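Vatitz 家庭内床面作業データ 収録・配布規則

このリポジトリには、双腕ロボットによる床面作業データセット Vatitz の収録規則、ファイル構成、注釈の書き方、公開前点検の手順をまとめてあります。データ本体は別の保管先にあり、ここには規則文書と点検用スクリプト、注釈の雛形だけを置いています。

規則の本文は rules ディレクトリ以下にあります。README は要約と補足を兼ねたもので、食い違いがあった場合は rules の記述を優先してください。食い違いを見つけた人は課題管理に一件立て、どちらの版で収録したデータが影響を受けるかを書いてください。

対象となる読者

収録現場の担当者、注釈担当者、公開前の点検担当者、それから Vatitz を使って学習や評価を行う人を想定しています。ロボットの制御そのものの説明書ではありません。アームの起動手順、関節の零点合わせ、非常停止回路の配線については機体側の文書を見てください。

データの概要

現行版に含まれるエピソードは2068件です。すべて一般の住居で収録しており、実験室や模擬部屋で収録したものは含みません。作業の種類は、床に置かれた小物をつかんで移す、並べ替える、立てる、倒す、容器に入れる、の各系統に分かれます。系統の定義は rules/tasks.txt にあります。

一つのエピソードには、頭部位置のカメラ映像、左右の手首の状態、各関節の角度、グリッパの開閉量、指示文、作業結果の注釈が入っています。音声は収録していません。操作端末側の音声が誤って残っていた場合は公開前点検で削除します。

エピソードの長さは一定ではありません。作業が終わるか、操作者が中止を宣言した時点で記録を止めます。中止したエピソードも捨てずに aborted に入れます。以前は中止分を現場で消していましたが、失敗の偏りを調べたいという要望が利用者から出たため、残す運用に変えました。

ファイル構成

最上位は収録場所ごとのディレクトリで、その下に収録日、さらにその下にエピソードが並びます。収録場所の名前には無意味な文字列を使います。地名、建物名、居住者の姓を含めてはいけません。

episode.json 指示文、系統、開始時刻と終了時刻、担当者の識別子
head.mp4 頭部位置の映像
state.csv 関節角度、手首の状態、グリッパの開閉量
notes.txt 現場メモ(任意)
review.json 点検の記録

時刻は収録開始からの経過秒で書きます。壁時計の時刻は episode.json の開始時刻にだけ持たせ、公開版では日単位に丸めます。state.csv の列の順序は rules/columns.txt のとおりで、機体の更新で列が増えるときは末尾に足します。途中への挿入は認めません。Borkowska 形式の古いファイルには列名の行がないものがあり、tools の変換スクリプトで列名を付けてから読み込んでください。

収録前の規則

現場に入る前に、居住者から書面で同意を得ます。同意書には、映像に家具、床、壁、私物が映ること、居住者や同席者の体の一部が映り得ること、撤回の窓口と期限を明記します。口頭の同意だけで収録した分は、後から書面が揃っても公開版に入れません。

収録範囲は床に仮の目印を置いて決めます。目印は粘着の弱いテープを使い、終了後にすべて剥がします。範囲の外に見えるものについては片付けを求めません。住居を整えすぎると、実際の部屋で動かしたときの条件と離れてしまいます。ただし次のものは範囲の内外を問わず、事前に視界から外します。

宛名の読める郵便物や書類
顔の写った写真
薬の処方内容が読める袋や箱
画面に個人の情報が出ている端末
刃物、火のついた器具、割れたガラス

画面の消えた端末はそのままで構いません。途中で点灯したときは、その時点で記録を止めます。

使う小物は現場の居住者に選んでもらうか、担当者が持ち込みます。持ち込み品は episode.json の props に brought と書きます。液体の入った容器を使う場合は、栓が閉まっていることを二人で確かめます。中身の有無が映像から判別しにくい容器は notes.txt に書いてください。重さの違いでグリッパの力の波形が変わるので、後で調べる人が困ります。

収録中の規則

操作者と監視者の二人を置きます。兼任はできません。監視者は停止釦を手に持ち、操作者の画面は見ず、アームと周囲だけを見ます。Fedska の現場では監視者が注釈の下書きも受け持っていた時期があり、視線が手元に落ちる時間が長かったため、この分担は廃止しました。

連続して操作するのは15分までとし、そのつど休憩を入れます。休憩中はアームへの駆動電源を切ります。操作者が自覚する疲れの有無は基準にしません。

手先の速度は機体の設定上限に対して最大75パーセントとします。人が収録範囲に入っている間は動かしません。範囲の外に人がいるときの扱いは、後の「人と足元」に書きます。

物をつかみ損ねたときは、同じ指示のまま試し直して構いません。試し直しを切り取って、一度で成功したように見せる編集は禁止です。人が手で物を戻した場合は、戻した時刻を intervention として記録します。記録がないまま手が映っているエピソードは点検で差し戻します。

床材への傷は、見つけたその場で居住者に伝えます。石材やタイルの床では、台の脚に保護材を付けてからアームを据えます。保護材の厚みで台の高さが変わるため、据え付け後に高さを測り直し、episode.json に書いてください。

記録の途中で照明を変えないこと。窓からの光の変化は避けられないので、そのまま記録します。

指示文の書き方

指示文は一文で書き、対象と動作と行き先を含めます。「片付ける」だけの指示は受け付けません。色で対象を呼ぶときは、同じ色のものがほかにないかを確かめます。形や向きで呼び分けられるなら、そちらを優先します。

よい書き方
立っている箱を、その場で手前に倒す
管を持ち上げ、段ボールの上に置く

直してもらう書き方
そこの箱を向こうへやる
いつもの場所に戻す

左右はロボットから見た左右で統一します。操作端末の配置によっては操作者の左右と逆になるので、読み合わせのときに声に出して確認します。商品名は、映像で読める場合でも指示文に使いません。

英語版の指示文は日本語版からの翻訳で、Vernon Beaudoin が用語を揃えています。日本語版を直したときは translation_stale を true にしてください。翻訳を直さずに false へ戻す変更は取り込みません。

注釈

注釈は二人が別々に付け、結果が割れたものを三人目が見ます。三人目は先の二人の結果を伏せた状態で付け、そのあとで照合します。項目は結果、接触の種類、対象物の状態変化、介入の有無です。

結果は success、partial、failure、aborted のいずれかで、迷ったものは partial に逃がさず unsure を付けて回します。partial は、複数の対象のうち一部だけを処理できた場合に限って使います。対象が一つなら partial にはなりません。

物の名前は見た目で分かる範囲にとどめます。箱の中身、容器の中身、電子機器らしきものの用途を推測で書いてはいけません。分からないものには「筒状のもの」「包み」のような呼び方を使います。既存の注釈で推測が混じっているものは見つけ次第直しており、直した履歴は review.json に残ります。

収録現場の配置

配置の規則は Oluwaseun Nwankwo と Genowefa Dudek が原案を書き、各現場の報告を受けて改めてきました。目印の置き方、ケーブルの経路、小物の散らし方、人の立ち位置の四つに分かれます。

小物は、アームの可動範囲の中央寄りに、互いの間隔を不揃いにして置きます。整列させた配置は校正用のエピソードに限ります。立てて置くもの、寝かせて置くもの、薄いものを混ぜてください。同じ配置を続けて使うのは10エピソードまでです。

アーム側のケーブルは本体に沿わせて下ろし、作業面を横切らせません。関節をいっぱいに動かしたときに張らない長さを残し、余りは台の側で束ねます。コネクタの抜けは据え付け時と休憩明けに見ます。

人と足元

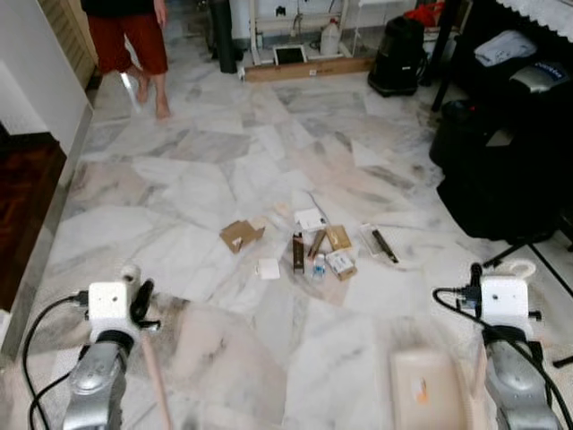
立ち会いの人の足元は、配置の点検で最後に見る項目ですが、差し戻しの理由としては多いものです。規則では、収録範囲の縁に沿って人が立つ場合、足の甲を覆う履物を求めています。住居では靴を脱ぐのが普通なので、室内用の履物を担当者が用意して持って行きます。タイルの床に素足で立っている人がいるこのような配置では、次のエピソードを始める前に履物を渡し、アームとの間隔を測り直します。手に棒などの長いものを持ったまま立つ場合は、体の位置に加えて棒の先の位置でも間隔を見てください。床に向けて下げていても、持つ手が動けば先端は範囲に入ります。小物のほうでは、白い包みから出ているような細いケーブルの扱いを決めておく必要があります。包みをつかむとケーブルもついてくるため、指示文の対象は包みとケーブルを一体とし、注釈の対象物も一つと数えます。ケーブルの先が収録範囲の外まで延びているときは、延びている向きを notes.txt に書きます。

掃除機、譜面台のような脚の細い台、布や袋の類が範囲の近くにある場合は、アームの届かないところかどうかを据え付け後に確かめます。届くときは住居の人に断って動かします。届かないときは動かしません。床に広がった布や袋は、グリッパの先が引っかかると長く引きずられるので、範囲の縁から手先ひとつ分以上離します。

戸は、開くと範囲に入り得るものについて、収録中に開けないよう家の人に伝えます。錠を掛けることは求めません。退避の経路になっている戸の前には、ケーブルも箱も置かないでください。

公開前点検

点検は収録に関わっていない人が行います。映像を最初から最後まで等速で見る点検と、スクリプトによる点検の両方が必要です。片方だけ済んだものは staging に置き、公開版には移しません。

等速の点検では、顔、読める個人情報、同意のない人、意図しない端末画面を見ます。顔が映ったものは原則として公開しません。胸から下だけが映る人については、同意書がそろっていれば残せますが、刺青や名札など本人を特定できるものが見える場合は外します。鏡、ガラス、黒い画面への映り込みも同じ基準です。

スクリプトの点検では、列の欠け、時刻の逆行、映像と状態の長さのずれ、指示文の空欄を調べます。警告が出たものを手で直した場合は、直した内容を review.json の manual に書きます。理由の欄は空にできません。

撤回への対応

居住者から撤回の申し出があったときは、受け付けた日のうちに配布を止め、その収録場所のエピソードをすべて外した版を作ります。一部のエピソードだけを残す交渉はしません。派生した注釈、翻訳、縮小版も同時に外します。利用者には版の番号だけを知らせ、どの場所が外れたかは知らせません。

利用の条件

研究と教育に使えます。映像から住居や人物を特定する試み、映っている人の生活習慣を推定する目的での利用は認めていません。再配布するときは、版の番号と、この規則文書を必ず添えてください。

評価に使う場合は、収録場所の単位で学習用と評価用を分けてください。エピソード単位で無作為に分けると、同じ床、同じ小物が両方に入ります。Drorkutar の分割表を splits に入れてあるので、特別な事情がなければそれを使ってください。独自の分割で数値を出すときは、分割の一覧も公開してもらえると比較ができます。

既知の問題

昼間の窓際で収録した分は、床の反射で白い小物の輪郭が飛んでいることがあります。補正はしていません。

初期の収録では、左右のグリッパの開閉量に符号の違いがあります。変換スクリプトで揃えられますが、元のファイルはそのまま残しています。

手前に近すぎるものは焦点が合わず、注釈者によって呼び名が割れます。作業の対象になっていなければ注釈の対象から外して構いません。

notes.txt の文字コードが揃っていない現場が一つあります。読めないときは課題管理に場所の文字列を書いてください。

変更の手順

規則の変更は、変更案、影響を受けるエピソードの範囲、移行の方法をそろえて出します。Ryszard Chmielewska か Konrad Makowska のどちらかが確認し、安全に関わる項目は両方が確認します。速度、監視者の分担、人との間隔、停止釦の扱いが安全に関わる項目です。急ぎの変更でも、安全に関わる項目を片方の確認だけで通すことはありません。

変更履歴

2019年2月26日 「人と足元」を「収録現場の配置」から独立させた。棒などの長いものを持つ人の扱いを追加。履物の項を改訂。

前年10月 中止したエピソードを残す運用に変更。指示文の左右をロボット基準に統一。Borkowska 形式の変換スクリプトを追加。

それ以前の履歴は rules/history.txt にあります。問い合わせは課題管理で受け付けます。同意と撤回に関する連絡だけは課題管理に書かず、同意書に載っている窓口へ送ってください。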